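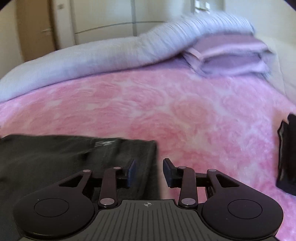 Ticket 114 - Trotix fold routine fails on dark clothes and on jeans
Site: Uvstead, bedroom setup
Opened: Aug 25, 2025
Priority: medium (customer wants a yes or no)
Status: open

Problem as reported

Customer wants to know if the machine can do the laundry yet. Clothes get dumped on the bed, machine picks one up, folds it, puts it on the stack. Towels fine. Light T-shirts mostly fine. Dark tops bad, jeans very bad. Either it grabs air next to the cloth or it gets cloth and blanket together and drags the whole bed along.

Expected: 20 items folded per run, no help.
Got: 6. The rest needed a person.

Setup

Zarnus two-finger grippers, same fingers on the hand-held pair we use for demos and on the arms. Nambiar wrist mounts. Trotix fold routine, current build, no local changes. Soft bed, not a table. This matters, see below.

Log

First try. Reran the customer's load as is. Same result. Dark top lying flat, fingers come down at the right side and close past the edge. Nothing in them. Routine thinks it has the garment and goes through the entire fold in the air. Stacks nothing on top of nothing, reports done.

Checked grip check setting. Was off! Turned on. Now it stops and asks for help, so at least it's not lying to us. Doesn't fix the grab.

Lighting. Blinds up, lamp on, then both off. No real change on the black stuff. Wrinkles inside the garment get read as edges, particularly any long crease running near the real one. Light clothes on same bed OK.

Blanket swap. Tried plain sheet in place of the plush one. Better on the edge finding. The plush has give, fingers sink in before they close and come up with both layers. Customer is not going to strip the bed every time they fold a shirt, so not calling this a fix.

Height offset. Raised the close height a little. Fewer blanket grabs, more misses. Lowered it again. Opposite. No good value in between that I could find, depends where on the mattress you are.

Jeans. Separate problem really. Pickup is OK, denim is thick and the fingers like it. It's what comes after. Grabs a leg or somewhere mid seam, lifts, the whole thing twists into a rope and the second gripper has no idea which end is the waist.

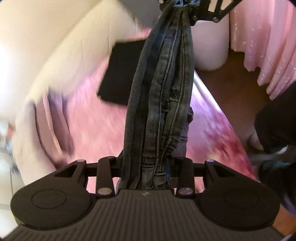 By hand, with the same fingers, it can be done. Top held with one, slide the other down the seam, stop at the waistband, shake, lay flat. Took me a few goes to get the feel for it. So hardware isn't the blocker, want that written down becuase the first reply on this ticket blamed the fingers.

What the routine does wrong compared to a person:
- no regrip. One grab, then it commits
- no shake. It lowers the bundle as is and then tries to fold a bundle
- treats buttons and thick seams as corners
- doesn't flatten with the side of the finger, a person does this constantly

Timing. 40 seconds for a T-shirt when it goes well. Jeans never finished without a hand, so no number.

Workarounds for now

Sort first, light items only. Jeans to a hanger pile or fold by hand.
Keep grip check ON. Please make it the default, this is the second site where it shipped off.
Lay things flat before starting. Yes I know, at that point you have done half the job.
Keep clothes well away from pillows and duvet, it went for a pillow corner twice.

Sent to customer

Short version: towels and light shirts yes, if someone stays near. Dark clothes and jeans no, not with this build. Didn't promise a date. They asked if a second arm pair would help, told them no, don't spend the money.

Customer reply: OK with keeping it for towels. Still thinks jeans should be easy "they're just big". Fair enough, I thought so too.

Next

- Record more hand-held demos on jeans, start from the twisted state and not from neat
- More dark garments, on plush bedding and on plain
- Ask Nambiar if the wrist can report pull force, would catch blanket grabs early
- Trotix says regrip is planned for the November build. Retest then with the same load, same bed
- Find out who set grip check to off

Leaving open. Do not merge with the towel ticket, diffrent cause.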